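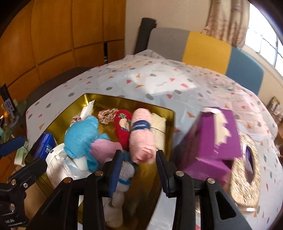

1 min read

Re: [Brarnwood swap list] tins, again
From: Mulugeta Woldemariam
May 5, 2026

Said Hamdy wrote:
> Does anybody still want the old cookie tins from the Teshome bakery?
> I have 34 left and my hallway is full. Also, how do you get the
> butter smell out?

Said, yes please, I'll take 2 if they have lids! The smell came out of mine with baking soda and a night on the porch. I tried vinegar back in February and all I got was a tin that smelled like cookies AND pickles.

I've gone a bit tin crazy this year (my sister blames the Skoko flea market, and she has a point). A gold one is great for the small stuff that otherwise drifts all over the house - tissues, hair ties, the toys that are too little for the toy box. Dry it really well after washing, though, corners too, or you get rust along the seam.
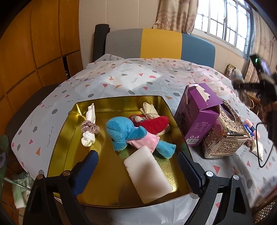

Pickup and postage

I'm driving through Ulau next week, so I can swing by and grab a stack for anyone on the north side. Just reply to the list before I leave. If you need yours mailed, please work that out with Said directly - I paid more for postage last time than for the tin!

Mulugeta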